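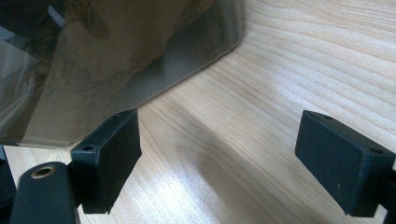
Transparent object handling (robot software)

Transparent object handling is the part of a manipulation software stack that deals with things light goes through or bounces off: tinted plastic bins, drinking glasses, clear lids, bottles, display covers. It covers perception (finding the object and its edges), grasp planning, and the control loop that closes the fingers. Sometimes called clear-object grasping, or in older Zonance docs just "the glass problem".

Background

Most depth cameras send out light and measure what comes back. Clear plastic lets a lot of it pass. Result is a hole in the depth map, or worse, a depth reading for the table behind the object. Smoked plastic is not much better. It is dark enough to see by eye but it also reflects, so the color image picks up blurry shapes that belong to something else in the room.

Early systems avoided the issue by spraying parts with matte powder or putting stickers on them. Still done in some factories. Not an option for kitchens or stores.

Perception

Three common routes:

Edge-first methods. Ignore the middle of the object and look for the rim, where plastic meets table. The bottom edge often shows up as a thin bright or dark strip. Works ok on plain surfaces, gets confused by wood grain running close to parallel with the edge. Rounded corners help a lot, as few other things on a table have that curve.

Depth completion. A network takes the color image plus the broken depth map and fills in the holes. Needs training data where the true shape is known, mostly rendered. Models trained only on rendered glass tend to do poorly on tinted plastic.

Multi-view. Move the wrist camera a short distance, take several views, compare. Reflections slide around when the camera moves, real edges stay put on the object. The Brorthorpe planner takes 8 views by default, which is slow but hard to fool.

Wrist-view learning

A newer approach skips the explicit shape model. A person does the task with a hand-held gripper that has a camera mounted on it, and the policy is trained straight from those recordings. Both finger pads are normally in view, so the network can learn the distance between pad and edge in image terms and never needs a depth value. Gallegos, an open toolkit for this kind of training, ships with a recipe for clear containers. Its docs suggest over 40 demonstrations per object type, more if the lighting changes.

Shadows matter here. The fingers throw a soft shadow on the table and policies pick up on it as a height cue. Good when the lamp stays where it was, bad otherwise. Random brightness changes during training reduce the effect but dont remove it.

Planning

Once an edge is found the planner picks a grasp. For a thin wall the usual choice is a pinch, one pad inside and one outside. For small boxes, a wide grasp across two opposite sides. Planners usually add a margin of 5 mm around any clear surface, on the grounds that the estimated edge will be off by a bit. Approach paths are kept slow near the object.

Pad opening is set before the approach. Wide open is safer for the object but needs more free table on both sides, and in a crowded bin there may be none — the planner then has to go in from above.

Control

Perception errors get cleaned up at contact. Typical loop: close at low speed, watch motor current or a force sensor, stop when one side touches, shift the wrist until the other side touches too, then squeeze. Rolbridge controllers call this "centering close". Plastic sheet bends under load, so the force limit is set low and checked again after the lift.

Slip detection is harder than on opaque parts, the camera can't easily see the object moving between the pads. Most stacks lean on the force signal alone.

Known problems

- reflections of the gripper itself tracked as a second gripper
- nested clear containers reported as one object
- overexposed table areas where the rim vanishes, common near windows in the aftrenoon
- calibration drift. An error of 2 mm is fine for a cardboard box, not for a thin rim

See also

Depth completion
Grasp planning
Hand-eye calibration
Imitation learning
Visual servoing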